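The shirt always gets me

I used to fold laundry on the sofa with the telly on, and it showed. Jumpers went into the drawer like balls of dough and came out looking worse. Then in May my friend Kanako Koyama told me to find a big flat surface, put a cloth over it and stand up, and I've been a bit of a bore about folding ever since!
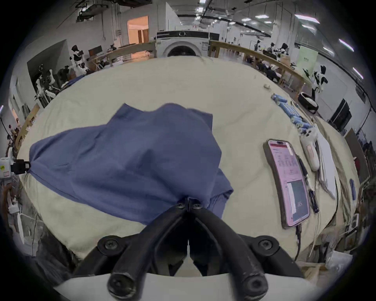
Shirts are still my weak spot. You lay one out, pull a corner straight and the creases simply move somewhere else (usually to the collar). I give it a good tug at the shoulders, smooth from the middle outwards and try not to swear.

Jeans, on the other hand, are a joy. Leg over leg, up from the hems, over again, and you've got a tidy block that stays put — I do them first to cheer myself up. 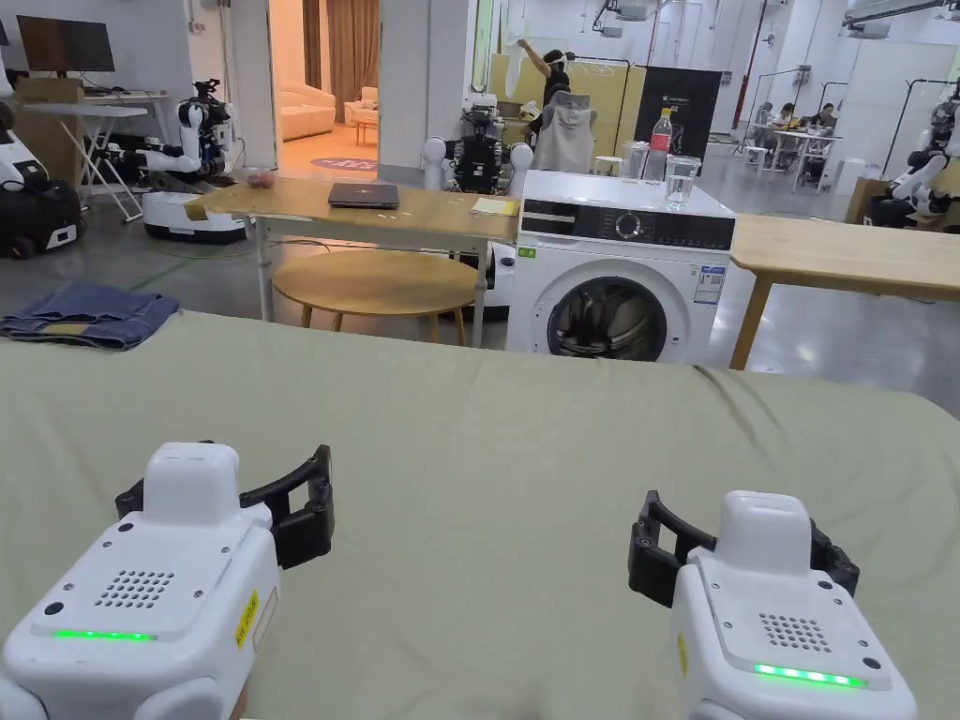
Jeans folded and set to one side, with the washing machine just across the way.

It helps to have the machine close by, so you aren't trailing socks down a corridor. Kwesi Amoah swears by doing 20 minutes straight after the cycle ends, and I've come round to it. 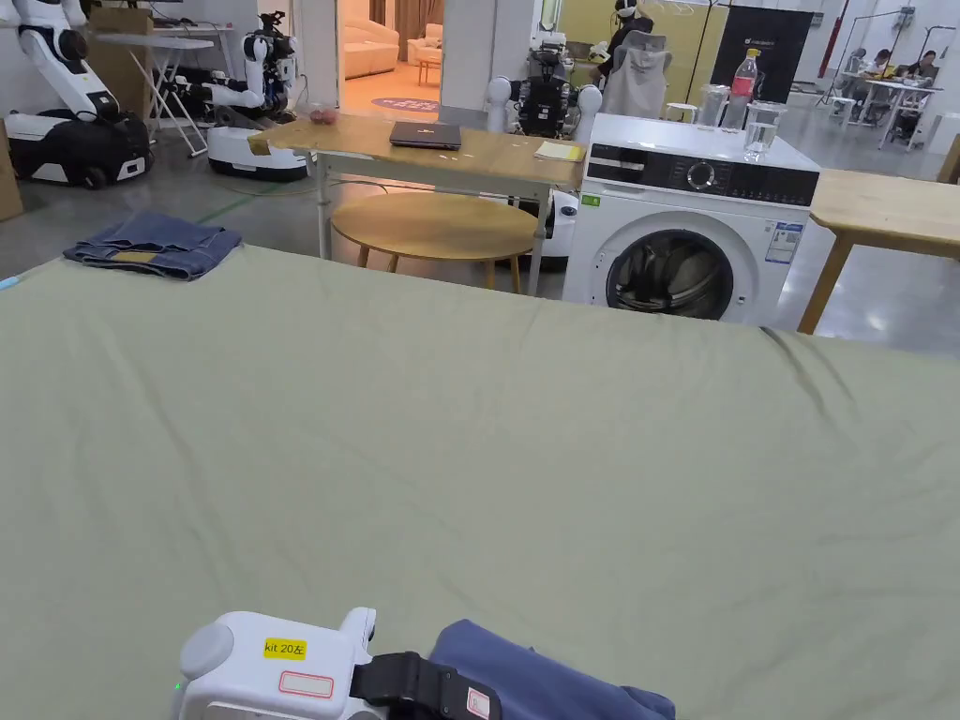

As for the cloth, mine's an old flat sheet, and I prefer a plain one so that I can spot stray socks. Kwesi uses a blanket, but I find that drags. The shirts go on hangers if I've lost patience by then.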